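2021-10-08

Wardrobe day, finally! I have been putting it off since August, when I shoved everything woolly on the top shelf and swore I'd sort it before the weather turned. Well, the weather has turned, I was cold all morning, and I gave in and had the lot out by ten.
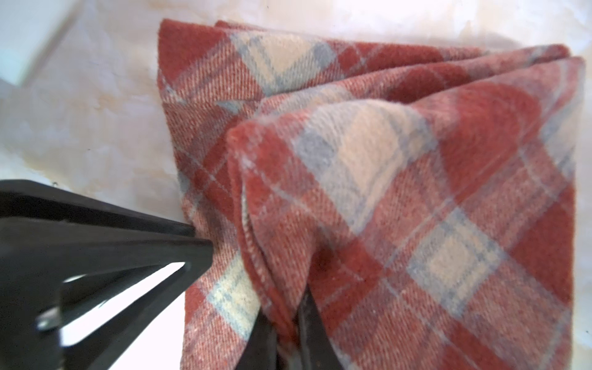
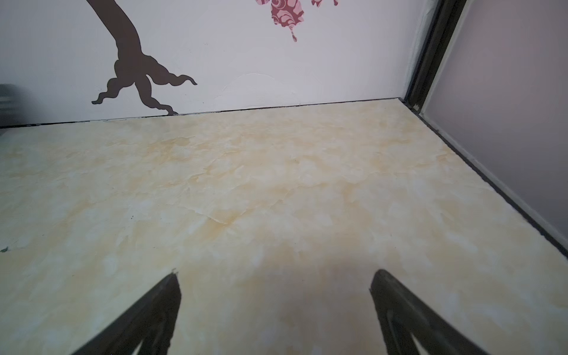
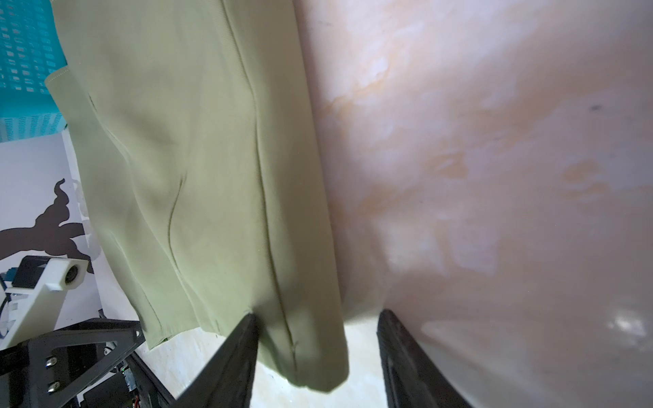
So, the coat. I've wanted a proper winter coat for three years now and every year I dither until the decent sizes have gone, then wear the old navy one with the lining hanging out of the sleeve. This year I'm being grown up and deciding early. It's between the Finetti one (long, camel, gorgeous, makes me look like I own a gallery) and the Kument one, which is shorter and has pockets you could lose a loaf in. The Finetti is 60 pounds more. Sixty! For fewer pockets!

I tried them both on in Grinton last week and the woman in the shop was very patient with me going back and forth. I took selfies in the changing room and they're all useless, I look startled in every single one. My sister voted Finetti. My mum voted Kument and then asked if I was eating properly.

Slept on it. Slept on it again. Still don't know.

What I did manage today was the knitwear. Two jumpers have got moth, including the mustard one, and I could have cried. It's only a little hole under the arm, so I'm going to have a go at darning it in a contrast colour and pretend that was the plan all along. Watched a video about it over lunch and it looked easy enough, though she did have lovely steady hands and a wooden mushroom thing and I've got a tennis ball.

The other one is past saving. It's going to be dusters.

Sold 5 things online this month, mostly the dresses I bought for weddings that got moved and moved again, and that's all going in the coat pot. The Oshima skirt still has no takers, even after I dropped it to 10 pounds. It's a beautiful skirt! I only wore it the once and couldn't sit down in it, but I didn't put that in the listing. Maybe I should. I'd feel terrible if somebody bought it for an office job.

Also walked to the post office and back with the parcels, over 4,000 steps, and my new boots did not rub at all, so that's one purchase I got right.

Must buy cedar balls. Must ring the shop and ask if they'll hold the Kument until payday. Or the Finetti. Oh, I don't know, I'll look at the startled selfies again after tea.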